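**From the back kitchen**

A few of you wrote in after last month's issue asking whether we ever finished the kitchenette at Wiria, and the answer is: nearly! The painting is done, the shelves are up (mostly level), and since December I've been making my tea in there like a civilized person instead of carrying a kettle down the hall.

For anyone new to the list, this is the little room behind the workshop that we'd been using as a dumping ground for years. Boxes, a broken fan, paint cans, somebody's fishing boots. I'd stopped seeing it, the way you do. Then I-hsuan Chuang from the upstairs studio came down to borrow a ladder and asked me very politely if there was a window behind all that. There was, and a pretty good one.

So we cleared it out and went white on nearly everything, walls and ceiling both. I had my doubts. I'm a color person, as anyone who's been to my house knows, and I was lobbying hard for a buttery yellow. I-hsuan brought down a sample card from Skandow and held it up next to the window at four in the afternoon, and I gave in on the spot. The yellow looked like old cheese.

The blind was my pick, though, so I got my way somewhere. It's a pale gray-green roller blind, nice and wide, and it makes the morning sun so much softer when you've got it pulled down. I'd priced curtains first and got as far as picking a fabric before I remembered how close the sink is and how much I splash.

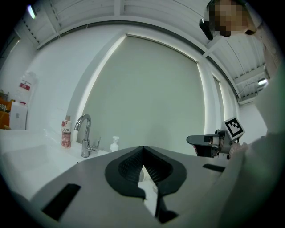
And speaking of splashing, let me tell you about the faucet. I went back and forth on this for weeks. The cheap one at Tokis was short and stubby, and you couldn't have gotten a soup pot under it without tipping it sideways. We ended up with a chrome gooseneck with the lever on the side, $130, and I'd buy it again tomorrow. You can work the lever with your elbow when your hands are covered in dough, or glue, or whatever you people get on your hands down here.

One small request while I'm on the subject of the sink. The LUX body wash on the counter has become our hand soap (it smells lovely, pink flowers on the label and all), and you're welcome to it. Please don't wash the mugs with it. I had an Earl Grey last week that tasted like a bridal shower. Proper dish soap is on its way, and I'll leave it where you can't miss it.

The whole job came to $1,020, which includes the blind, the paint, the faucet, and $259 to Fang for the plumbing. I'd budgeted less, of course I had, but the old pipe under the sink was in sorry shape and I wasn't going to put a nice new faucet on top of that.

Still to do: hooks for the towels, a proper trash can with a lid, and a decision about mugs. We have far too many and half of them are chipped. If one is yours and you love it, come get it before the end of the month, or it's going in the donation box with the fishing boots.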